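Udley Workshop Guide
Section 3: Getting to Know a Cased Portable Tool
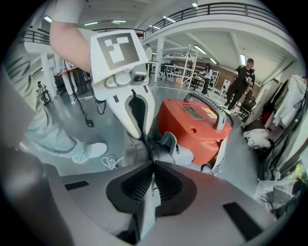 Portable equipment in a hard plastic case is a pleasure to work with once you know your way around the outside of it, and this section gets you there before you plug in a single thing. Give yourself 30 minutes the first time. Put the case on the floor or on a low, solid bench, with enough space to walk all the way around, and look it over from every side. On an orange-red case with a gray carrying handle over the top, the printed label and the yellow warning sticker are right next to each other on the upper face, so that's a great first stop. Get down close and read both all the way through!

These steps apply to any cased tool you sign out from the Udley shelves. Where the maker's own booklet says something different, go with the booklet.

Before you start

You will need:
- the booklet that came with the tool
- a dry, lint-free cloth
- a soft brush (an old paintbrush is perfect)
- a flashlight
- a pencil and one Dornus record card

Leave the tool unplugged, or the battery out, until you reach step 10. Wear closed shoes. Tie back long hair and take off anything that dangles.

3.1 Checking the outside

1. Find the label. Copy the model and serial number onto the record card in pencil. If the print is too small to read comfortably, shine the flashlight across it from the side and the letters pop right out.

2. Read the warning sticker. If it's torn, faded or missing, put the tool back and write "sticker" on the card.

3. Take hold of the carrying handle and rock it gently. A little play is normal on a lot of handles. A crack or a sharp creak is a reason to stop.

4. Run your fingers along the outside of the housing, with the tool still unplugged. You're feeling for splits, rough patches and loose screws. Small openings may be vents or access points, so brush dust away from them and never poke anything inside.

5. Check each latch. Open and close it 3 times. It should close the same way every time, without forcing.

Note: Some bases have a molded cutout that has to stay clear. If you're not sure what an opening on yours is for, look at the parts drawing in the booklet. (The parts drawings are wonderful, by the way. Spend some time with them.)

3.2 Lifting and moving

6. Stand close, with your feet apart, and bend at the knees.

7. Lift by the carrying handle only. Latches, cords and removable bases are not handles, however handy they look.

8. If the card marks the tool as a two-person lift, get your second person before you touch it. Agree out loud on where you're going and who says "down."

CAUTION: Never lift a case with an unfastened latch. The lower part can drop away and land on your foot.

9. Set it down flat. Press lightly on each corner in turn. If it rocks, move it to a better spot. Folded cardboard under one corner doesn't count as a better spot!

3.3 First power-up

10. Check that the switch is off. Then plug in the cord or fit the battery.

11. Tell anyone nearby that you're about to switch on.

12. Switch on and let the tool run for as long as the booklet suggests, with nothing loaded. Listen! Every tool has its own sound, and learning it now makes it so much easier to notice a change later.

13. Switch off, wait for every moving part to stop, and unplug.

CAUTION: Stop right away if you smell burning, see smoke or feel a tingle from the housing. Unplug at the wall if you can reach it safely, and tag the tool.

14. Wipe the case down with the dry cloth and put your initials on the card.

Cards are kept in the Koo drawer, under the tool's model number. Tagged tools go on the Mondier shelf with the tag facing out and the cord coiled on top. Section 4 covers blades, bits and other attachments.

Section last revised Sat 24 September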